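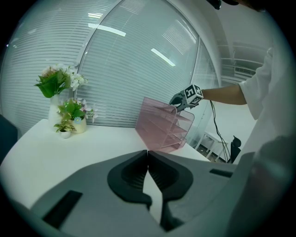

Onen Dining Notes

A small, slightly opinionated data set of places to eat with a view of the water

Version 2, March 2026

What this is

Welcome, and thanks for stopping by! Onen Dining Notes is a plain table of 344 restaurants, cafes and snack counters where you can look at a lake, a river or a harbor while you eat. It started as a list kept for visiting relatives (who always ask for a table by the window, and who always ask on the afternoon of the same day), and it grew from there. The places are spread over three towns, Fakico, Ruchti and Gondolico, along with the shore roads that join them.

What's in the folder

places.csv has one row for each place to eat.
hours.csv has opening hours, with summer and winter kept apart.
notes.txt holds longer remarks that wouldn't fit in a table cell.

The first two files share a column called place_id, so you can join them in any spreadsheet program. In notes.txt the same id stands at the start of each remark.

Columns in places.csv

place_id: a short code that stays the same from one version to the next, even if the restaurant changes its name
name: as painted on the sign, which is sometimes not what the menu says
town: Fakico, Ruchti or Gondolico; shore road places go with whichever town is closer
cuisine: one main word, such as seafood, grill, noodles or bakery
view: full, partial or seasonal
seats_outside: yes or no
price: low, middle or high, going by an ordinary dinner for one without drinks
last_checked: month and year

A word about the view column. "Full" means you can see open water from most of the seats. "Partial" covers everything from a nice slice of harbor between two buildings to the one good stool at the end of the counter. "Seasonal" is for places where the trees leaf out in spring and the lake more or less disappears until fall. Ruchti has a lot of these, and some of them serve the best soup on the whole shore, so please don't filter them out without a thought.

How the places were checked

Every row was visited at least once, at lunch or at dinner. Prices come from the printed menu and were never taken from delivery apps, which tend to run higher. Hours were copied from the door. For version 2, I went back to 60 places that had changed owners or moved, and the old rows were updated under the same id.

Known problems

Winter hours in Gondolico are patchy. Several kitchens there close whenever the ferry stops, and I haven't found a tidy way to put that in a table.

The cuisine column is too blunt for places that do pancakes in the morning and curry at night. I went with dinner.

There are 2 places named Harbor Grill. They are separate businesses on opposite sides of the river, so match on place_id and leave the name alone.

There are no star ratings, and I don't plan to add any. My taste runs heavily to fried perch, and you'd soon grow tired of it.

Using the data

Take it, sort it, print it out for your glove box! Please name Onen Dining Notes as the source if you publish anything made from it, and do call ahead before a long drive. Corrections are very welcome through the issues page. Include the place_id and the month you ate there, and tell me what you ordered, too, if you feel like it. The next round of visits begins in June, starting with the Fakico waterfront.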